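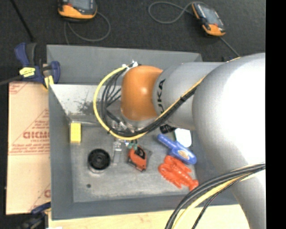

About Flovidero

Hi, I'm Valeriano Escobar, and I teach grown-ups to play the accordion. That's the short version! The longer one has a leaky roof in it, a very patient landlord and a squeezebox I bought from my cousin when I was supposed to be buying a couch.

I started Flovidero in my own kitchen with 2 students and a borrowed music stand. One of them wanted to learn a single waltz for her parents' anniversary party, and the other had inherited his grandfather's instrument and was afraid to take it out of the case. She learned the waltz. He's still coming on Wednesday evenings, and these days he plays louder than I do.

We outgrew the kitchen pretty quickly (my neighbors would say not quickly enough) and moved into the old Pruvost building, upstairs, suite 456. The stairs are steep and an accordion is heavy, so please use the elevator at the back. Ring the bell twice if the door is locked. I may be in the middle of a song.

How we teach

Most of the people who come through the door have never read a note of music, and I like it that way. We start with the right hand only, five keys, and a tune you already know. The bellows come next, and they take longer than anybody expects, so we spend a good chunk of the first month just opening and closing the thing slowly and listening to it breathe. The left hand with all those little buttons comes in after that. You can't see them while you're playing, which scares people, but your fingers find the one with the dimple and work outward from there.

I'll teach you to read music if you want to. If you'd prefer to learn by ear, that's fine too, and we'll do it the way my uncle taught me, which is to say he played something, I played it back wrong, and he played it again.

Lessons run 50 minutes. I used to say an hour and then spend the last ten minutes packing up and chatting, so now the chatting is free.

Our classes

Girneto is the beginner group. It's small, it's friendly, and it has a rule that whoever squeaks the loudest picks the next song. You don't need your own instrument for this one. I keep 3 loaners in the closet, two of them red and one of them a sort of tired green, and you're welcome to take one home for the week if you sign it out in the notebook by the door. Please don't leave it in a hot car. The reeds are held in with wax, and I have had that conversation once already.

Drastasero is the group for people who can get through a tune without stopping. We play polkas, tangos, a few cumbias, some old French stuff and the occasional pop song when somebody begs. In November we put on a supper concert, with folding tables and far too much potato salad, and everyone in the group plays at least one number. Families come, kids dance, and somebody's aunt always requests the same tango, so now we just put it on the program.

I also give private lessons in the daytime, mostly to retired folks and night-shift workers. Tell me your schedule and we'll find a spot.

A few things people ask me

Am I too old? No. I've had students start in their eighties, and they practice more than the rest of you.

Piano keys or buttons? I teach both. Come try each kind before you spend any money, and bring the one from your attic if you've got one. I'll look it over and tell you whether it's worth fixing. I do small repairs myself (stuck keys, loose straps, a leaky bellows corner), but for a full retuning I'll send you to somebody with a better ear and a better workbench.

Do I have to perform? Only if you join Drastasero, and even then you can hide in the back row with me.

Come say hello

The first lesson is on me. Wear a shirt without big buttons, cut your nails a little short, and bring the name of one song you'd love to play. Leave a message any time and I'll call you back after class. If you hear a polka in the background when I do, that's just Girneto putting the chairs away.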